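The Trouble With Taking Out Walls

Every remodel I have toured in the past year starts with the same sentence: "We opened it up." The owner says it proudly, one arm sweeping across what used to be a kitchen, a dining room and a hallway. I nod. Then someone runs the blender and we all stop talking.

I'm not convinced that most small houses want to be opened up. Mine in Oakley was built with six modest rooms, and when I bought it two contractors told me to lose the wall between the kitchen and the den before they had even asked how I cook. One of them had a price ready. The wall stayed, I painted the den a dull green, and I can fry onions at night without the couch smelling like them until morning.

The sales pitch is light, always light. Sometimes it's true. But a lot of dark rooms are dark on account of heavy drapes, a bad ceiling fixture and a sofa as big as a boat. Try fixing those first. I spent $400 on lamps and plain curtains in May and got most of what the open plan was supposed to give me.
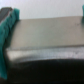 Phyllis Tapley wrote to me that I was being unfair, that she took out 30 feet of wall in her place in Bavley and would do it again tomorrow. She can see her kids from the stove now, she said, and the old dining room was only ever used for folding clothes.

Fair enough. If a room does nothing but hold laundry, I won't fight for it. What I doubt is that her answer fits everybody on her street, and yet there they are, one after another, with the same island and the same three pendants. Ask those owners where they go to take a phone call. A friend of mine takes his in the garage.

There is also the matter of putting walls back. Kenneth Marquez, who bought an opened-up ranch house, priced a new partition with a door and decided to live with the noise - he has a bookcase standing where the wall was, and it blocks the view but not the TV.

So before you sign, live in the rooms through one winter with the doors shut, and see which ones you miss when you leave them open.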